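Lab notebook – teardown cell, equipment planning
July, written by Man-sik Yook

We use cookies to remember your settings and to count visits. Accept / Manage

Continuing from the last entry. Barry wants the purchase list for the second cell before he closes his budget sheet, so I write down what I know now and what I still guess.

The question is still whether we buy a second gripper of the same type as the present one, or the slim one from Comen. The slim one has a shorter delivery, 19 working days in their quotation. The present type is from Vuravero and they only say "after order confirmation". I asked two times for a date.

Price so far, without tax:
Vuravero gripper, same as now: 1400
Spare finger pair and screws: not quoted yet
Comen slim gripper with adapter plate: more than the Vuravero, waiting for the final number
Wrist camera and cable: 612
Used desktop cases for practice, 40 pieces from Jastudcombe: Barry has the number

The main concern for me is the space inside the case. The fingers are narrow enough for the drive connectors, but the body behind them is wide, and it needs its own room between the board and the drive cage. When I plan the second cell I should take the width of the body as the limit and forget the finger width. In the data sheets only the finger width is printed large. The body width I must take from the drawing on the last page.

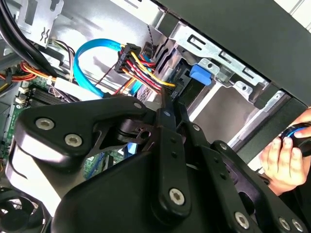
Photo: teardown cell, wrist camera / M. Yook

Cables are the second concern. The blue SATA cable makes a wide arc over the drive area, and the power wires spread out next to it. If we buy cases of mixed models, every one will have its own arrangement. I prefer that the first part of the Jastudcombe lot is one model only, and the mixed ones come later. Barry says mixed lots are cheaper. I understand this, but then we need more hours for setup, and hours are also in the budget – only in a different column.

Holding fixture: not in the list at all until this morning! I forgot it because in the present cell we use the old Yeoman clamp, which was here before me. The second cell has no clamp. I added a line with no price. To do: measure the clamp and ask the workshop if they can make a copy.

Spare parts. I propose two finger pairs for each gripper and one bag of the hex-socket screws. Last year we lost four days for one broken finger, and the part itself was cheap. Please do not cut this line.

The camera I would order in the same version as now. The resolution is enough for connectors. A second light is maybe useful, the bright metal inside the cases reflects a lot. I will try with the desk lamp before I ask for money.

Open points for Barry Dobson:
– Is delivery cost inside the limit or extra?
– Can we order the camera first and the gripper after the Comen answer?
– Who signs for Jastudcombe?

14:20 – Comen called back. They can lend the slim gripper for two weeks, we pay only the transport. I said yes in principle. Adapter plate is not included in the loan, so I need to check the hole pattern on our flange before they ship.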